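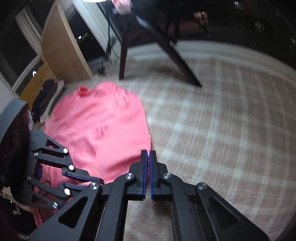 Grants > Small Projects > Kikuchi Street Clothes Library > Progress report

Kikuchi Street Clothes Library: second progress report to the Andton Fund
From Aoi Chiba, January 6, 2025

Hello again! I know the form says one page and I know I went well over last time, but you did write back asking for more about the day-to-day, so please consider this your own doing.

Since the October report we've been open every week except the Christmas break, and the collection has grown to 538 pieces that are washed, mended where they needed it, labelled and on a shelf. Another pile is waiting in the back room and isn't in that figure. We have 191 families signed up to borrow. I'd been hoping for fewer by now, if I'm truthful, as I'm the one who writes out the cards, but it's a lovely problem to have and I've bought a better pen.

Where the time goes

Folding. I could stop there. When I wrote the application I put down "sorting and presentation" as a small line near the bottom, and I'd like to apologise to that line. Everything that comes back gets checked, washed, dried, laid out flat, looked over a second time and folded, and the laying out and folding take longer than all the rest put together.

We do it on the floor. I tried the trestle first and my back was fine but the clothes weren't, they kept sliding off the end, and an adult jumper with its arms out needs more width than you'd think. So now there's a plaid covering down on the floor and we work on that. I'd wanted something plain, but the plaid was offered and I've come round to it completely. You can line up a hem with a stripe and see straight away if one side has stretched, and it makes a sleeve that's crept underneath much easier to spot against the checks (on most colours, anyway. We have one tartan shirt that disappears like a flounder.)

Kohei Wada came on for the paid hours in your budget, and he has opinions about long sleeves. I used to fold both arms across the front like somebody in a coffin, then up from the bottom. Kohei folds each sleeve back down along its own side so the shoulder stays thin, then takes the body in two folds. His stack sits level and mine leans. We had a small contest over it before Christmas, I lost, and the whole long-sleeve shelf has been redone his way.

The bright colours are a joy to work with, I have to say. You wouldn't believe how much navy and grey gets donated, and a really loud pink top goes out again almost before it's been shelved. The trouble with the pinks and reds is in the wash. We had one bad load in the spring that turned a row of white school polos the colour of a strawberry milk, and from then on anything bright does its first wash by itself. It uses more water than I'd like, and I've put that in the costs so you can see it.

How we lay a top out

You asked whether we'd written any of this down yet for other groups. We've made a start. It's a sheet of paper stuck inside the cupboard door and it currently goes like this:

Front side down, collar away from you.
Pull the collar gently so it opens, and look inside it. Collars hold on to grime.
Smooth from the middle out to the sides. Don't tug at the hem.
Find both cuffs before you fold anything.
Creases across the tummy are fine, they'll go under. Creases at the shoulder need another go.
Sleeves down the sides, then the two body folds.
Label showing on the outside, size up.

I had "fold with love" at the bottom and Kohei crossed it out.

The bit about finding both cuffs got added after we sent out a child's top with one sleeve still inside out and a sock in it. The family brought back the top and the sock, both clean, which I thought was very decent of them.

Shelving and labels

The Tandico shelving went up at last. It came later than we'd planned and one upright was short a bracket, so for a fortnight the bottom shelf was doing nothing but holding bags. They sent the bracket, no fuss, and everything's level now. Children's sizes are down low where children can get at them, which means they get at them, and I refold that shelf several times on an open day. I've stopped minding. There's one little boy who goes through it by texture with his eyes shut and he always ends up with the fleece.

Labels were a false start. The iron-on ones in the first budget curled after a few washes, and the stiff corner was scratching at the back of the neck. We've swapped to soft woven tape, sewn into the side seam. It's slower (I've been doing them in front of the cricket) but they stay put and I haven't had a single complaint of itching. Roughly half the collection has been changed over, with the babywear done first.

What we've spent

Most of what you gave us has gone where we said it would. Kohei's wages are on budget to the hour. The shelving came in a little under and the washing a little over, and the two very nearly cancel out. There's around $1000 left in the materials line, and I'd like to ask if we may move part of it across to a second drying rack and another set of hanging rails. We're drying indoors far more than I expected, and thick long-sleeved things take an age under the arms. If that's a formal variation, tell me which form and I'll fill it in. If it's just an email, this can be the email!

I haven't touched the contingency. The washing machine has been making a noise like a cat being asked to move, so I may be writing to you about that one separately.

What hasn't gone so well

Returns. People do bring things back, they just bring them back in a heap, and a carrier bag of someone's whole month of borrowing takes a good while to get through. I'd promised you a returns desk with a tidy check-in and what we have is me saying "oh, pop it down there". We're going to try a tray for each family on the day, so a bag gets tipped out once, checked against the card and put straight on the wash pile. I'll let you know next time if it's any better.

The mending circle is behind as well. I'd wanted it going by last spring and it has met two times. Both were good afternoons and we got through a great many buttons, but it clashes with swimming lessons at the pool and I was stubborn about moving it. I'm moving it.

And we've turned down more adult clothing than I'm comfortable with. The grant is mainly for children's things and I've stuck to that, apart from a shelf of parents' tops that people kept asking for. I'd value a chat about whether you'd be happy for that shelf to get bigger. The woman who borrowed a blouse for a job interview came in to return it in the job's uniform, so I'm not neutral on the matter.

Other bits

The hall on Brosa Lane has asked if we'd do a pop-up there once a month. I've said maybe. We'd need to carry the stock over folded, and it would all want folding again at the other end, and Kohei went a bit quiet when I raised it. If we go ahead we'd take only the sizes that move quickest, in lidded tubs, and roll things instead of stacking them. Rolled tops travel very well. They just look like a tray of sausage rolls when you open the lid.

We've also been asked to give a little folding afternoon for parents. It was half a joke at first, someone watched Kohei do a fitted sheet and nearly applauded. But there are enough names on the list now that it's happening, on the floor, with the covering down and a pile of long sleeves for everyone to practise on. Bring a cushion if you come. You'd be very welcome, and I'd like you to see the shelves while they're straight.

Before the next report

Finish the woven labels on everything above toddler size.
Try the family trays and decide on them.
Get the mending circle onto its new afternoon.
Type up the cupboard-door sheet so it can be shared, with drawings. Kohei can draw, I can't.
Give the hall an answer.

I've put the receipts in a separate envelope in date order, except for the dry cleaner's one, where the ink has faded to practically nothing. I've written the amount on the back in pencil and the shop will give us a copy if you need it.

Warmly, and with slightly linty sleeves,
Aoi

Contact us | © Kikuchi Street Clothes Library | Back to top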